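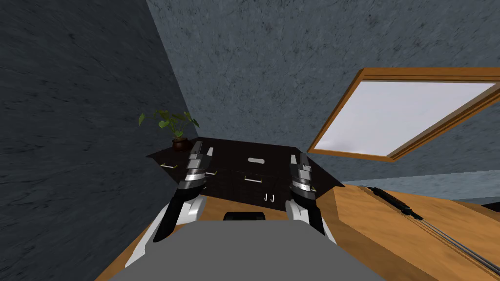
图1 仿真场景中的头部视角：双臂位于深色柜体前方

双臂抽屉任务的示教采集（仿真）

本页说明如何在 Morkorano 仿真环境中采集双臂操作示教，供模仿学习策略训练使用。遥操作端为 Fimus，录制与回放工具为 Vudeo。安装步骤见上一节。

1. 加载场景
启动后选择“柜体-抽屉”模板，机器人初始位置设在柜体正前方。头部相机视角应同时包含两侧夹爪和柜体正面的浅色拉手。图1的视角带有倾斜，墙面与窗框在画面中均不水平，属于允许范围，无需校正。若任一夹爪不在画面内，调整头部俯仰角后重新加载。

2. 设定随机化
每条示教开始前随机化以下参数：柜体的平面位置和朝向、墙面与地板纹理、光照方向、盆栽等无关物体的摆放。柜体尺寸及拉手位置在同一批次内固定。随机种子写入元数据，回放时须使用同一种子。

3. 录制
操作员先将双臂移至预备姿态，静止一秒后按下录制键。接近拉手时保持夹爪张开，两指对准拉手后再闭合。拉出抽屉的过程中，另一侧手臂停在柜体前方，不得遮挡目标拉手。抽屉到达设定行程后松开夹爪，退回预备姿态，结束录制。

单条示教上限为75秒，超时自动丢弃。中途碰撞柜体或滑脱的，按失败标记保存，不要删除，后续训练成功判别器时会用到。

4. 检查
每录满100条，用 Vudeo 抽取19条回放，核对以下内容：
图像与关节状态的时间戳是否对齐；
夹爪开合指令与实际指距是否一致；
成功标记与抽屉终止位置是否相符。
任意一项不符，整批退回重查。

5. 导出
关节位置、夹爪指令和各路图像按时间步写入同一文件，动作采用绝对关节角。任务描述使用固定句式，例如“用右手拉开中间的抽屉”。左右以机器人自身为准，与图像中的左右一致。

当前版本数据集共收录2,692条示教，失败样本单独存放，不计入该数。

已知问题：柜体朝向偏转过大时，靠外侧的拉手可能被夹爪挡住，策略在此类样本上容易选错抽屉。Hok-lam Chow 建议将偏转范围收窄，九月的版本已采用。手臂逆解在关节限位附近的跳变由 Torbjørn Myklebust 跟进，修复前遇到跳变请停止录制，该条按失败处理。

下一节：训练配置与评估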